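Hinweise zur Aufbewahrung von Seifen- und Wachsstücken im Haushalt
Hauswirtschaftliche Beratung Stadstead, Stand: April 2018

Feste Seife und Wachs werden in vielen Haushalten auf Vorrat gehalten. Beide Materialien sollten getrennt gelagert werden. Parfümierte Seife gibt ihren Duft an benachbarte Wachsstücke ab, und Wachs nimmt Staub und Fasern leicht an.

Frische Seife wird zunächst ausgepackt und auf einem Holzrost gelagert. Die Stücke dürfen sich nicht berühren und sind nach 14 Tagen zu wenden. Geschlossene Kunststoffdosen eignen sich erst für vollständig durchgetrocknete Ware. Wachs gehört in einen Schrank ohne Sonneneinstrahlung, nicht über den Herd und nicht in die Nähe eines Heizkörpers. Eine Temperatur von 24 Grad sollte am Lagerort auch im Sommer nicht überschritten werden.

Zur Reinigung angestaubter Stücke genügt ein trockenes Baumwolltuch. Scheuerschwämme und Papiertücher hinterlassen Spuren. Hartnäckiger Schmutz wird mit dem Rücken eines Messers flach abgezogen - stets vom Körper weg und ohne Druck.

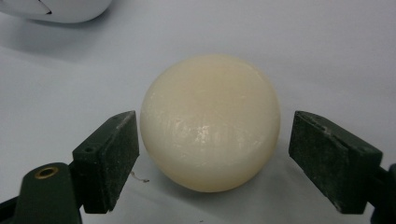
Runde Stücke werden vor dem Einlagern auf einer hellen, glatten Unterlage geprüft, und zwar von allen Seiten und bei seitlich einfallendem Licht. Druckstellen und Kratzer treten so deutlicher hervor. Bei der cremefarbenen Kugel sind feine senkrechte Streifen in der Mitte und im unteren Bereich der Vorderseite zu erkennen, während die Oberfläche im Übrigen matt wirkt und nur stellenweise glänzt. Derartige Streifen beeinträchtigen den Gebrauch in der Regel nicht und müssen nicht auspoliert werden. Da sich Seife und Wachs in diesem Farbton zum Verwechseln ähnlich sehen können, ist jedes unverpackte Stück mit einem Papieranhänger zu versehen, auf dem Material und Monat der Einlagerung vermerkt sind.

Kommentare (3)

Nantana Kongkaew: Gilt die Angabe zum Wenden auch für Seife mit hohem Olivenölanteil? Meine Stücke vom November sind immer noch recht weich.

Redaktion: Ja. Bitte verlängern Sie lediglich die gesamte Trockenzeit.

Ketsara Intarasuk: Danke, das mit den Anhängern übernehme ich. Bei mir lagen Seife und Kerzenreste jahrelang in derselben Schublade.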